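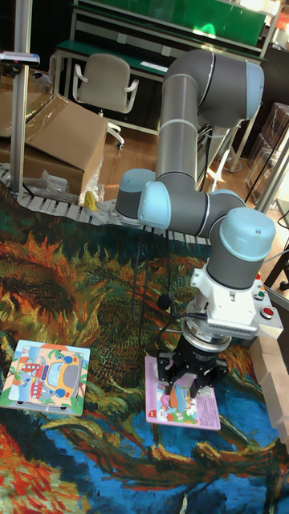

Showing a robot arm a job by hand should take no longer than showing a new coworker, according to Hedvika Pešek, and the person doing the showing shouldn't have to write a line of code. Gendberg has built its new teaching package on that idea and will begin shipping it to workshops, colleges and small packaging firms in March.

The package, called Plummont, lets an operator record a task in one of 2 ways. In hand guiding, the operator takes hold of the arm and moves it through the job. In remote mode, the operator stands back and steers the arm and gripper with a handheld controller. Both methods save to the same file type, and a recording started in one can be finished in the other.

During development, operators recorded 3574 demonstrations. Of these, 1901 were made by remote control and the rest by hand guiding. Much of the work used children's jigsaw puzzle boards on a printed mat. The boards are flat, light and easy to push out of place, and the busy pattern of the mat makes them harder for vision software to pick out.

"People grip too early," said Jonalyn Lumbao, who led the recording work. "They come down on the board before they've lined up. Once they watch their own playback they slow down, and the next recording is usually one we can keep."
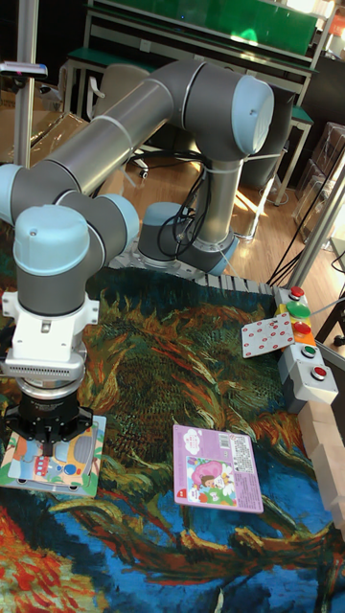

PRODUCT DETAILS

Plummont runs on a standard desktop computer and works with six-jointed collaborative arms. Each license includes playback and trimming tools, so a pause or a missed grip can be cut without recording the whole task again. Operators can tag a recording as good, usable or rejected before it goes into a training set.

Training for new users is handled by Isevance and takes 40 hours, split between classroom time and practice at the arm. Abou Zeid will distribute the package and provide phone support.

Orders open in February. Pricing is available from Gendberg's sales office on request.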